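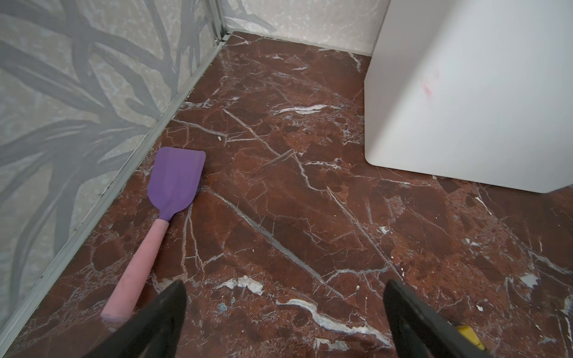

Red-brown marble floor with pale veining, and leaf-patterned wallpaper on the wall.

Who Gets to Inspect the Ship? A Negotiation Project on the Ikitz Strait
February | By the Divora delegation, Politics and International Relations

Search this site Search Go

Our group was given Divora, and we were thrilled, as Divora has the coastline, the navy and nearly all of the trouble. The project was a negotiation exercise run over two afternoons. Trinier wants to send food and medical cargo through the Ikitz Strait to the northern ports. Divora claims the right to stop and search anything that passes. There was a ceasefire on paper when we started, and our job was to come out with a signed text on cargo inspections, or to explain properly why we couldn't.

What we wanted to find out

We had one main question: can two governments that don't recognize each other's border still agree on how to check a ship? We thought the answer was no. Most of our background reading was about big peace conferences, with leaders and handshakes, and very little of it dealt with the dull middle part where somebody has to decide which dock the ship goes to and who holds the clipboard. That dull middle part ended up being our favourite thing in the whole course!

How we ran it

Each delegation had a private sheet with its aims and its limits. Ours said we could give up almost anything except the word "sovereign" in the first paragraph. Trinier's sheet (we saw it afterwards) said they could give up almost anything except delivery within 10 days. Neither of these clashes with the other, and we still spent the whole first session arguing as if they did.

Opening statements were capped at 5 minutes. After that we could ask for open talks, closed talks or a break. All messages between delegations had to be in writing, and we kept every one of them, including the rude ones. The draft text started at 50 clauses, most of them copied by both sides from the same old port agreement, and a lot of our early work was simply crossing out things about lighthouses.

The Gajdoš proposal

The turning point came from the mediators. Their paper, which everybody called the Gajdoš proposal, moved inspections out of the strait altogether. Ships would be checked at the port of loading by a mixed team, sealed, and then escorted through without being stopped. Divora would keep the legal right to search, in writing, and would promise not to use it on a sealed ship unless the seal was broken.

We loved this and also hated it. It gave us our word in paragraph one. It also meant our navy would be sailing beside ships it wasn't allowed to board, and we had to think hard about how a government would sell that at home. We wrote a short speech for our own parliament to test it. The first version sounded like a surrender and the second sounded like a threat, so we stapled them together and took the calmer sentences from each.

Trinier's problem was different. They were afraid that a mixed team could stall forever at the dock, and then the delay would just happen somewhere out of sight. They asked for a time limit. We offered one that began when the paperwork was complete, they noticed that we could decide what "complete" meant, and we went back to closed talks (fair enough, we'd have noticed too).

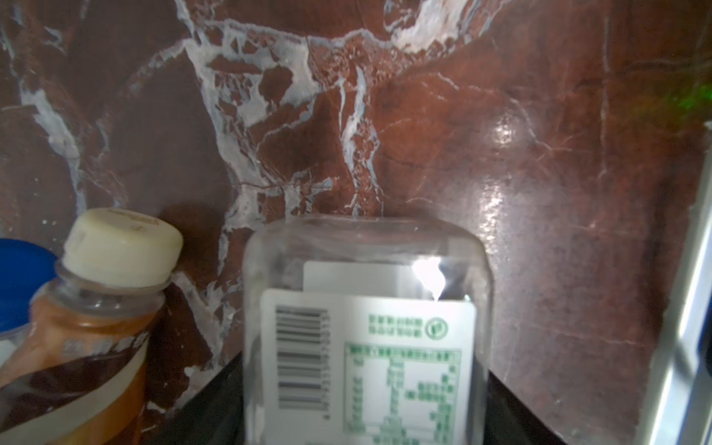
One objection sent in on our first draft was that we had treated the northern ports as a destination and never as a party. The people waiting for the cargo had no seat in the talks, it said, and a deal about their food was being written entirely by the two governments arguing over the water. The same note asked who would unload the ships, and whether that side had agreed to anything at all.

We think this is right, and we've left our reply in the report. The exercise had no northern delegation, but we could have asked the mediators for a written statement from the port authority, and we never did. In our last session we added a clause giving the ports a copy of every inspection record. It's small. If we ran this again, we'd start there.

What was signed

The final text has 10 clauses. It covers the mixed team, the seals, the escort distance and a phone line between the two navies. The time limit is in, with a list of documents attached so that "complete" means one thing. There is nothing on the border. Trinier wanted a review after the first voyage and we wanted it after the second, and that was still open when the session ended, so it appears in brackets.

Notes for next year's groups

Read the other side's public statements before you read your own. Ask for closed talks sooner. Put the message log in order as you go, as ours took a whole evening to sort out and two of the notes are still in the wrong place. And if you get offered Divora, take it!

The full message log and both versions of the speech are in the appendix.

This site uses cookies to remember your settings. Accept Manage preferences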